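**Braid or mono for big river fish from the bank?**

gretul_dan

I'm going to Skatel in November for big catfish. The reel is an Ikora that holds 800 yards of thin braid, or a lot less mono. The river has rocks on the far side and fish there can run a long way. Which line should I load, and how heavy a leader?

**Elikem Laryea**

Use braid on the spool and tie in a mono leader of 8 feet or so. Braid cuts fast on rock, so the leader should be the part that touches bottom. I fished two seasons below the Katayama bridge with 80 lb braid and lost one fish to the line. Wet the knot before you pull it down. Check the last few yards after every fish and cut them off if they feel rough.

**bankside17**

mono. cheaper and you can untangle it

**Gretulwood Pete**

Either works. Put some mono backing under the braid or it will slip on the spool. Set the drag with a scale at home. Also bring more drinking water than you think, the walk in is long with no shade.

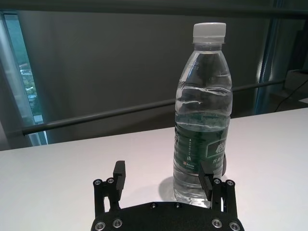
Bottled water, green label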